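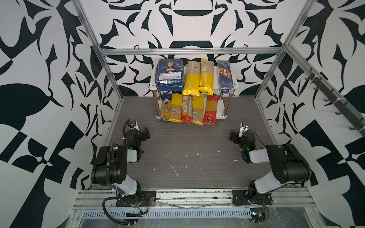 Shelf with the pasta, upper and lower tier, February.

Morning, started 8:40. Continued with the pasta shelf. The aim this week is only to decide how packages should stand so that a person who comes to restock does not need to think. Lempi wants a rule that fits on one sheet of paper. I have three sheets already, so I am not there yet.

Arrangement at the moment: on top the blue Barilla box at the left, then the two tall spaghetti packages in beige and yellow, then the narrow blue Barilla spaghetti, standing. Five more packages lean against the lower tier, down on the floor. I like the top. With the floor row I am not yet satisfied. A leaning package takes more depth than I planned in the drawing, and the drawing has to be corrected (Kaede has the file, ask her for the last version and not the one in the shared folder).

Notes on package types, for the sheet:

Carton box. Easy. It stands by itself and keeps its shape. Put the printed name to the front.

Tall bag, long spaghetti. Stands if the bottom fold is flat. In the trial at the bench, 11 of 16 bags stayed up for one hour without support. The other five had the bottom fold bent to one side, probably from transport. I pressed the folds with a ruler and then four of them stood. The last one I gave up.

Bag with a clear window. The pasta shifts inside when you lift it from the top, and afterwards the bag leans to the heavy side. Hold it in the middle. Sadao says to put these always on the lowest place and I agree with him.

Wallpaper: Adoración asked again if the black and white pattern is too strong behind the shelf. My opinion is that for yellow and blue packages it is good, but small print is more tiring to read against it. Chiyo does not see the problem. We leave it for now, the roll from Dillex is paid and there is enough left for one more wall.

Floor: the gray wood-grain laminate has white flecks and one thin scratch near the center. On the right side is a small white blob, I do not know what it is. Try warm water first, then the plastic scraper. Do not use the metal one, please.

Stock list: the inventory sheet was at line 852 when I stopped before lunch. Two lines had the same code, corrected by hand, also to be corrected in the computer.

To do:
- measure depth of a leaning bag, three different types
- ask Lempi if the floor row can move up
- new labels, bigger letters
- order flat cartons from Cassim

Stopped 16:20.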